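# Open day at a robotics lab: what do you do with a simulated kitchen demo?

**quietkettle** · posted in Visits & Events · August

Hi all! I run a small after-school tech club and we got invited to the open day at Grakerside, the robotics place out past the Pindham turnoff. I'm taking 12 kids, and I've got no background in this at all (I teach crafts, mostly, and I can rewire a lamp).

The email says our group gets the "simulated kitchen" station, 22 minutes, with a real arm demo afterward if time allows. I sort of pictured a robot frying an egg. Then somebody at the front desk told me the kitchen part is all on a screen. So now I'm worried the kids will stand there bored out of their minds.

Has anyone done this visit? Is the screen part worth it, and what should I have the kids look for? Also, is there parking for a minibus, and can they eat lunch there?

---

**mossy_dial**

We went last year with my daughter's class, and I had the exact same worry - a kitchen on a monitor didn't sound like much of a field trip to me either. It ended up being the part they talked about on the ride home. The guide gave a quick talk, then let the kids guess what the arms would have trouble with, and they got loud about it. In a good way!

The program they run is called Raudsepp. I think it's their own, but don't quote me on that. The guide opened a kitchen counter in it and switched to the view from straight overhead, and that's where I'd slow down if I were you. Kids are used to seeing a kitchen from the side, so looking down on the top of a microwave throws them for a second. Ours took a while to agree on which way the door faced.

The other thing worth your time is the shadows. From that view you hardly see the arms themselves, only a black bit of a gripper at the left side, but their shadows are all over the counter. I asked the kids to work out which shadow belonged to what, and the long one with the gripper head on top got them going right away. The basket has its own big soft one, so they had to sort that out too.
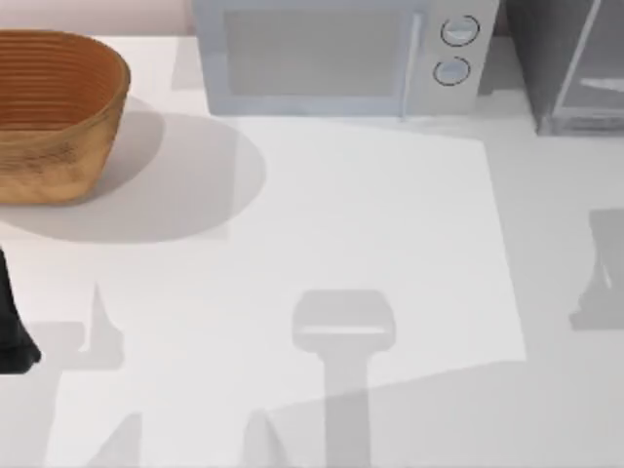 ### Stuff I'd do before you go

- Split the kids into groups of 6. Two groups of that size fit at the screens fine, and one big clump doesn't.
- Have each kid draw their own kitchen counter from above the night before. Ours were terrible and very funny, and it made the overhead view click so much faster.
- Ask them to pick one job (opening a microwave door, say, or turning a dial) and write down every little move their hand makes. One of ours filled a whole page and hadn't gotten to the handle yet.
- Bring 3 questions written on a card. Ours froze up when the guide asked if anybody had any.
- Tell the guide up front that you want the real arm. We lost ours because the group ahead ran long, and I'm still a little sore about it.

Parking is fine for a minibus, but use the lower lot. The upper one has a tight corner and I had to back all the way out with a line of cars behind me. Lunch I don't remember. We ate in the park.

---

**tworivers_dad**

its good. bring jackets, they keep it freezing in there. my kid liked the vending machine best

---

**pegboard_annie**

I help out at the Beronthorpe makers' night and we've been over to Grakerside a couple of times, so I'll add a bit to the long answer above, which I mostly agree with.

For lunch, there's a room with tables next to the lobby, and you have to ask for it when you confirm your group. There's a sink but no fridge. Call in the morning if you can, because the desk gets swamped after noon on open days.

I'd go easier on the shadow game if your kids are on the younger side. Mine were seven and eight and they wanted to see something move, so we asked the guide to run a short task first and hold the guessing until later. They're happy to swap the order around if you say so at the start. With older kids I'd do it the way mossy_dial did.

One question that got a really good answer: "How do you know when the practice version is too different from a real kitchen?" The guide talked about lighting and slippery handles for ages, and I learned more from that than from the handout (skip the handout, it's mostly a map of the building).

---

**quietkettle**

Thank you so much, all of you!! Drawing the counter from above is going straight into this week's club, and I've emailed about the lunch room. Jackets noted too. I'll come back and post how it went, and whether we got to the real arm.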